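Zillano 핸드헬드 시연 그리퍼 사용기: 흘린 액체 닦기 작업 기준

Clallow의 원격조작 리더 암을 쓰다가 Zillano로 바꾼 지 4주가 됐다. Zillano는 손에 쥐고 직접 움직이는 방식의 시연 장비로, 손목 위치에 카메라가 있고 같은 형상의 핑거를 로봇 쪽에도 장착한다. 평가 작업은 하나로 고정했다. 흰 테이블 위에 갈색 액체가 흘러 있고, 종이컵을 치운 다음 검은 천으로 닦는 작업이다. 강체 집기와 변형체 조작, 액체가 한 시퀀스에 들어 있어 장비의 약점이 빨리 드러난다.

설치는 간단한 편이다. 핑거 교체는 나사 2개로 끝나고, 카메라 캘리브레이션은 동봉된 보드를 천천히 훑으면 된다. 다만 캘리브레이션 프로그램이 실패 원인을 알려 주지 않는다. 조명이 어두운지 보드가 너무 가까운지 구분이 안 되고 같은 오류 코드만 나온다. 매뉴얼에도 해당 코드 설명이 없어서 결국 조건을 하나씩 바꿔 가며 확인했다.

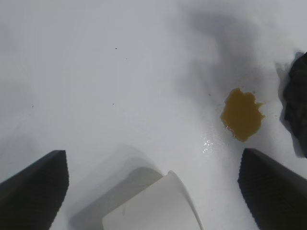

핑거 안쪽의 톱니 패턴은 잘 만들었다. 얇은 종이컵은 힘 조절이 어려운 물체인데, 트리거 스트로크가 길어서 살짝 무는 동작을 시연자가 직접 조절할 수 있다. Clallow 리더 암에서는 그리퍼 개폐가 거의 이진 동작에 가까웠고, 컵 벽이 찌그러진 에피소드를 나중에 걸러 내는 일이 많았다. Zillano에서는 그 작업이 눈에 띄게 줄었다. 다만 트리거 스프링이 강하다. 연속으로 시연하면 검지부터 피로가 오고, 세션 후반의 파지 폭 데이터가 전반보다 거칠다. 스프링 장력 조절 기능은 없다.

시야는 평가가 갈릴 부분이다. 손목 카메라는 테이블에 가까이 내려가면 맥락을 거의 잃는다. 흰 상판처럼 특징점이 적은 표면에서는 위치 추정이 흔들리는 구간도 생긴다. 우리 환경에서는 그림자와 물체 윤곽이 사실상 유일한 단서였고, 낮은 높이에서 오래 머문 시연일수록 궤적 품질 점수가 낮았다. 접근 전에 높은 위치에서 한 번 전체를 보고 내려가는 습관을 들이니 나아졌다. 이 요령은 매뉴얼에 들어가야 한다고 본다. 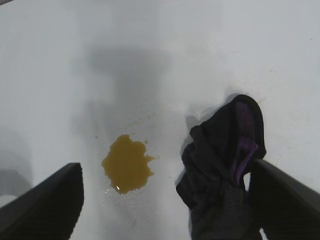
천 조작은 직접 시연 방식의 장점이 가장 분명했다. 구겨진 천은 매번 모양이 달라서 어디를 잡을지 그 자리에서 판단해야 한다. 원격조작에서는 화면을 보고 팔을 움직이는 사이 지연이 끼어들어 시연자가 멈칫거리고, 그 멈칫거림까지 정책이 배운다. 손에 쥔 장비로는 접힌 부분을 골라 바로 집는 동작이 끊기지 않는다. 겉감과 안감 색이 다른 천을 쓰면 접힘 상태를 영상에서 구분하기 쉬워 검수에도 도움이 됐다. 검은 천과 검은 핑거의 조합은 권하지 않는다. 접촉 시점을 라벨링할 때 경계가 잘 안 보인다. Zillano가 밝은 색 핑거를 옵션으로 내놓으면 좋겠다.

닦는 동작의 한계는 명확하다. 이 장비에는 힘 센서가 없다. 시연자는 손으로 누르는 압력을 느끼지만 그 정보는 기록에 남지 않고, 로봇 쪽에서는 위치만 재현한다. 상판 높이가 조금만 달라져도 천이 뜨거나 과하게 눌린다. 우리는 로봇 쪽 제어기의 강성을 낮춰 우회했지만, 닦기가 주된 작업이라면 Mtshali의 센서 내장형 핑거를 같이 검토하는 편이 낫다. 무게가 늘어나는 단점은 있다.

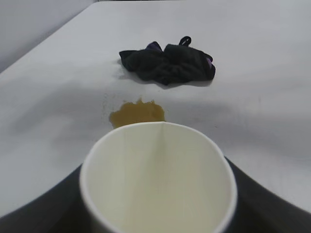
컵을 들어 올린 구간에서는 다른 문제가 있다. 파지한 물체가 화면 하단을 크게 차지하면 놓을 위치가 가려진다. 컵을 입구가 카메라 쪽을 향하게 잡으면 특히 심하다. 시연자는 자기 눈으로 테이블을 보기 때문에 이 문제를 의식하지 못하고, 카메라에는 없는 정보로 동작을 결정해 버린다. 학습 후 로봇이 액체 위에 컵을 내려놓는 실패가 여기서 나왔다. 컵을 옆으로 충분히 옮긴 뒤 내려놓도록 시연 규칙을 바꾸고 37개 에피소드를 다시 수집했다.

소프트웨어는 무난하다. 파일 변환기가 타임스탬프 정렬을 자동으로 처리하고, 중간에 트리거를 놓친 에피소드는 따로 표시해 준다. 펌웨어 업데이트 뒤 장비 시계가 1914년으로 초기화되는 버그를 한 번 겪었는데, 파일 정렬이 전부 뒤섞였으니 업데이트 후에는 시계부터 확인하기 바란다. 국내 유통을 맡은 Lerkville에 문의하니 답변은 다음 날 왔고, 수정판을 받는 데는 더 걸렸다.

배터리는 오전 세션을 버티고 오후 중간에 끊긴다. 교체형이지만 예비 배터리는 별매다.

집기와 옮기기, 천 다루기 위주라면 Clallow에서 넘어올 만하다. 접촉력이 중요한 작업에는 단독으로 쓰기 어렵다. 우리는 Zillano를 주력으로 두고, 로봇의 관절 한계 근처를 쓰는 작업에만 Clallow 리더 암을 남겨 뒀다. 사람 손으로는 쉽게 가는 자세를 로봇이 따라가지 못하는 경우가 있는데, 리더 암에서는 그런 자세가 시연 단계에서 이미 막힌다.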